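To: Demonstration Methods list
From: Hawi Tekleab, Wukent programme office
Date: June 24, 2020
Subject: Re: Guidance on the bookend task

Dear colleagues,

The Vandach group wrote to the list as follows:

> We should be grateful for a ruling on two points before we
> continue with the bookend task. First, may the demonstrator
> set the book down and take hold of it again between the table
> and the stand? Second, does a demonstration count if only one
> hand-held gripper touches the book? Of our 415 demonstrations
> to date, a good many fall under one or other of these heads.

On the first point, the book may be set down once. The demonstrator should then take a fresh hold near the top edge and bring the book upright before moving it into the stand.

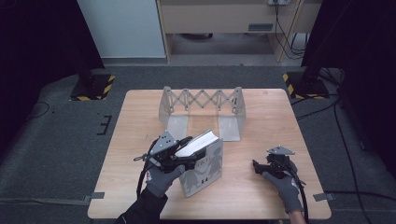 A second setting down should be treated as a new attempt and recorded separately. The two attempts must not be joined afterwards, even where the movement between them is short.

On the second point, the answer is yes. The task sheet asks for a pair of grippers to be held throughout, but it does not require both to touch the book. The free hand should be kept low and still. Demonstrators who are used to the Mornby remote-control desk tend to move both hands together, and may need a short practice period.

We have also been asked about thick paperbacks. These remain in the set. The jaws should be opened wide enough to pass either side of the book before they are closed, and the cover should not be pushed along the table with the fingertips.
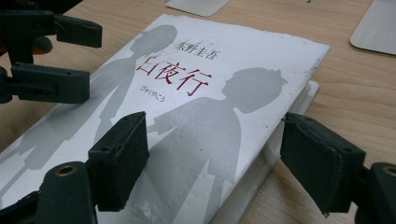 Worn corners are acceptable. A book should be withdrawn only when its pages have come away from the spine.

The shared set now holds 1,076 accepted demonstrations against a target of 2,000. Groups are asked to send their remaining June recordings to the Shiferaw store in the usual folder layout, with the left and right gripper files kept together.

Further questions should be sent to the list and not to individual members of the office.

Yours faithfully,

Hawi Tekleab
Wukent programme office

0 comments | 2 shares
Contact the list office | Back to top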